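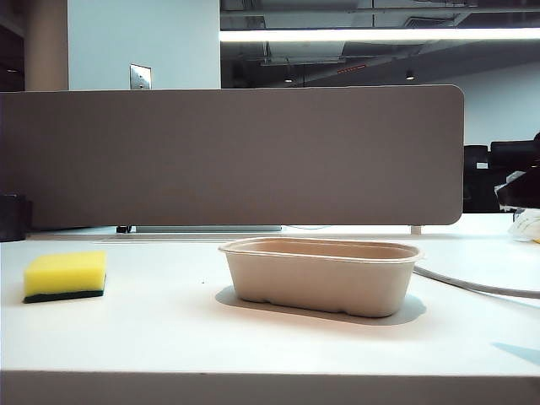
Likach Washing-up Concentrate, unscented, 5 litre

Item no. 2204
Sold by Grorkard Kitchen Supplies
Availability: in stock, sent from our warehouse within two working days

Likach is a concentrated washing-up liquid for people who wash by hand every day: small cafes, school canteens, community kitchens, and also large families. It has no perfume and no colour. It was mixed first for our own customers who complained that the lemon smell of the usual liquids stayed on the glasses and on plastic boxes. We have kept it unscented in all sizes.

The liquid is clear and a little thick, and it pours slowly when the store room is cold. In winter please leave the container in the kitchen overnight before you fill the small bottles. It does not go bad from the cold, but it is very difficult to measure.

How much to use

For a normal sink of warm water, one press of the pump is enough. For baking tins and roasting pans we advise two presses and a soak of fifteen minutes. Many new customers use too much in the first week, because they are accustomed to a thinner liquid. If the foam is still standing in the sink after you have let the water out, you have used too much.

One container fills seven squeeze bottles of the standard Costa type, with some liquid left over. The Costa bottle is sold separately and has a wide neck, so you can fill it without a funnel. Please do not fill old drink bottles. If you must keep the liquid in another bottle, write clearly on it what is inside. 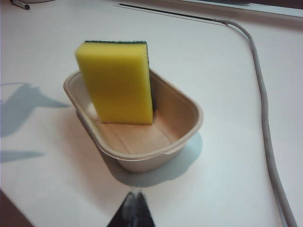

Photo: Ilaria Zuccaro

Soft foam and scouring side

The concentrate works with every usual kind of sponge, brush or cloth. Put the liquid in the water and not directly on the sponge, as it goes further in this way. The scouring side is suitable for steel pots and oven dishes. For non-stick pans, varnished wood and clear plastic please use only the soft side, whatever liquid you have in the water.

Rinse the sponge well at the end of the shift, press the water out, and let it stand where the air can come to it. A sponge that lies flat in a puddle begins to smell by the next morning, and no washing-up liquid will repair this. In a busy kitchen we suggest a new one each week.

Not suitable for

Dishwashing machines of any kind. The foam will come out under the door.
Cast iron which you have seasoned yourself.
Coffee machine parts with a coating, unless the maker of the machine permits it.
Hands and skin, as a replacement for soap.

What is in it

Water, plant-based surfactants, salt, citric acid and a preservative. The full list with percentages is in the safety data sheet, which Khadija Salem in our office can send you by email. Schools usually need this sheet for their folder, so please ask for it when you order and we will put a printed copy in the box.

Sizes and prices

1 litre, with flip cap
5 litre, with carry handle (this page)
Pump for 5 litre, fits also the old Lostus containers

Prices for trade customers are shown after you log in. The pump is not included with the container. It can be rinsed and moved to the next one, so most kitchens need to buy it only once.

From customers

"We changed in April and I have stopped to buy the separate liquid for glasses. The cap was very tight, I needed pliers for the first opening." Zubaida Satti

"Good on fat, less good on burned milk. For burned milk I still use soda and patience." Marisa Lo Presti 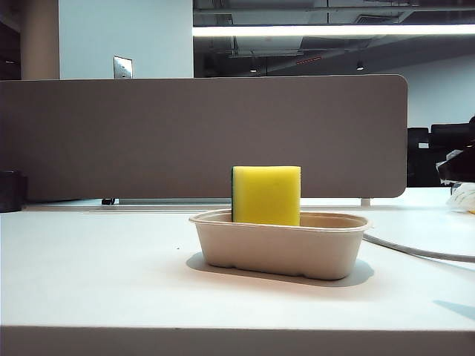

About the tight cap: we have received the same remark from other kitchens and the supplier now closes the containers with less force. If yours cannot be opened by hand, tell us and we will replace the cap without charge.

Returns

Unopened containers may be returned within 30 days. Opened containers we cannot take back, but if the liquid has leaked in transport please keep the carton and write to Manju Mathur at the order desk with your order number. Empty containers can be rinsed and put in the recycling where your council accepts hard plastic. Customers who collect from the warehouse can also leave the empties there, next to the loading door, until 4 pm.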